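Search this site
Enter keywords
Go

April
By Narendra Nigam

Polum Reading Rooms: progress report to the Costetent Fund

Dear Mr Staniforth,

I am pleased to report on the work done with your grant since the last payment. The collection of the Ouazzani family, which was given to our association in 2004, has stayed in boxes for many years. The aim of the project is to make it available to readers in Polum and the villages near to it.

Until now we have catalogued 426 books. This is a little behind the plan. The older titles in French took more time, as many have no printed date and we had to compare them with the lists of the Bruven library. Their staff answered our letters quickly and we are grateful for it.

The evening reading group started with five persons and has now 11. They meet at half past six and have asked for more short stories. The children's hour did not go so well. The school changed its bus time, and most families cannot stay after lessons. We will try again with an earlier hour in the next term.

On spending, the money for repairs of bindings is nearly finished. The money for travel is almost not touched, and I ask your permission to move a part of it to repairs. A separate sheet with the amounts is attached.

For the furniture, we prefer wooden bookcases of modest size, so that a reader can reach every shelf without a ladder.
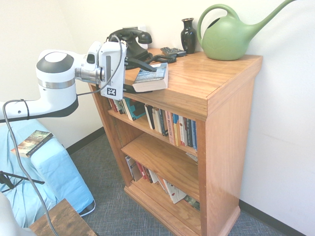 Wooden bookcase with three shelf openings, in the corner.

In the next period we will finish the French titles and begin with the magazines. We also need to decide the rules for lending, and I will send you the draft before it is printed.

With respectful greetings,
Narendra Nigam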